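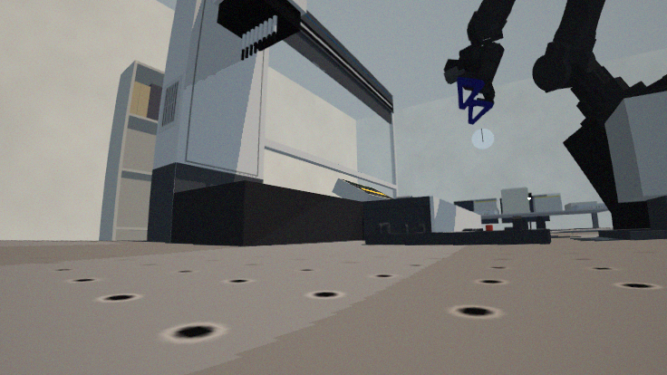

4.2 Why people stop labeling their leftovers

I went into this part of the study pretty sure I knew the answer. I've shared a lot of refrigerators in my life, and I figured people quit writing names and dates on their food out of plain laziness. The interviews from the Cheetham house made me drop that idea fast.

What people told us, again and again, was that labeling felt rude. One tenant said putting her name on a carton of soup was "like locking my bedroom door while a friend is in the hallway." Another kept it up until November and then quit the week a new roommate moved in, because he didn't want her to think he was counting his eggs (he was, he told me, absolutely counting his eggs!).

Figure 3. A rendered view of a perforated tabletop with a white laboratory workstation behind it.

The Tovano house went the other way. Everyone there labeled, all year, and I think the reason is the marker. It hung on a string from the freezer handle, so writing a date took no more effort than closing the lid. Kirstin Laing, who coded the diaries with me, reads this differently - she puts more weight on the house meeting in the first month, where the tenants agreed that anything without a date was up for grabs. We went back and forth on it for a good while and I still lean toward the marker, but the diaries can't settle it. Both things were in place before our first visit.

We have some 600 diary entries across the 4 houses, and they're lumpy. Sukier tenants wrote long, funny paragraphs about one missing yogurt. Govuno tenants mostly wrote "ate pasta." I didn't try to even this out, so please read the quotes in this section as coming mainly from people who like to complain in writing.

One more pattern I didn't expect: condiments. Hardly anyone labeled them in any house, and hardly anyone minded when they were used. Mustard seems to belong to the door of the refrigerator. Cheese is another matter, and I get to the cheese in Section 4.3.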